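Notes on the Irnwood Lending Shelf

The lending shelf at Irnwood has now completed its second winter, and I have been asked by several readers to set down how it is run. The shelf holds 787 books at present, most of them novels, with a smaller group of cookbooks and local histories. Loans are made for up to 200 days, a term that Rania Sfeir proposed in December and that has caused very little trouble.

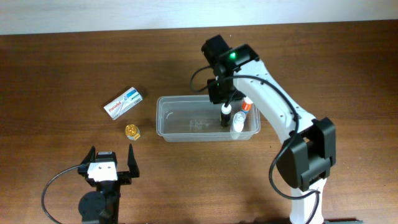

Returns and repairs

Books may be returned at either entrance. Those with loose pages are set aside for Elias Majali, who repairs them with wheat paste and thin cotton tape. He asks that readers refrain from using clear household tape, as it yellows and pulls the print away when removed. Torn dust jackets are kept, even where a part is missing.

The older method of recording loans, a card tucked inside the back cover, remains in place. A proposal to replace it was considered last year and set aside — the cards are quick to fill in, and many readers enjoy seeing who had the book before them.
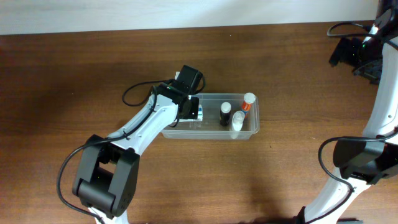

Donations are welcome, with two exceptions: encyclopedias and textbooks. The Sorham shelf accepts both and has more room for them. Large collections should be listed by title before delivery, so that duplicates can be offered to Sorham first. The next intake is on 19th May, and boxes may be left inside the side entrance from the morning onward.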